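# Bench checklist: gripper comparison, cell 4

August round. Wedge fingers (Mimia) against soft pads (Skevevix). Fill in before the first cycle and again after any finger change.
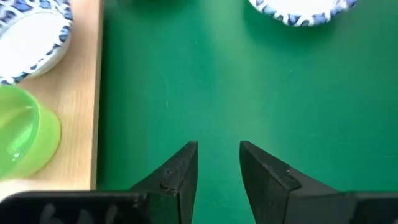

Finger wear is the main item this round, as the Mimia set carries over from the spring trial with 1386 cycles logged. Check both inner faces under bench light with the jaws open. The left finger has a cluster of light scuffs on its inner face and the right one is marked along its upper edge; both are recorded as surface wear, no action. Replace the pair if a fingernail catches on any mark.

## Arm and guarding

- [x] E-stop tested from both sides of the bench
- [x] Speed limit set to trial value in the Softić controller
- [x] Wrist cable clear through full rotation
- [ ] Guard interlock label legible. *Comment: lettering worn, new label ordered from Stuvia.*

## Gripper

- [x] Finger screws torqued and paint-marked
- [x] Jaws open and close without stick
- [x] Force limit 40 N, confirmed with gauge
- [ ] Spare finger pair at bench. *Comment: only one spare in the drawer. Do not mix old and new fingers.*
- [x] Inner faces parallel at full open. *Comment: recheck after any collision stop, even at low speed.*

## Wrist camera

- [x] Lens wiped, mount tight
- [x] Both fingertips in view at full open
- [x] Exposure locked. *Comment: auto exposure drifted with the black fingers in view. Fixed value saved under the same profile name for both grippers.*

## Work surface and test items

- [x] Mat flat, no lifted edges
- [x] Paper plates flat enough to use, no creased rims
- [x] Plastic cup free of cracks
- [ ] Mat brushed down. *Comment: small pale specks left on the green. Brush before the pad trial, as the pads pick up grit.*

## Release

Cleared for wedge finger runs at reduced speed. Pad runs on hold until the open items under Gripper and Work surface are closed. Next full inspection at 4000 cycles or on any dropped item, whichever comes first.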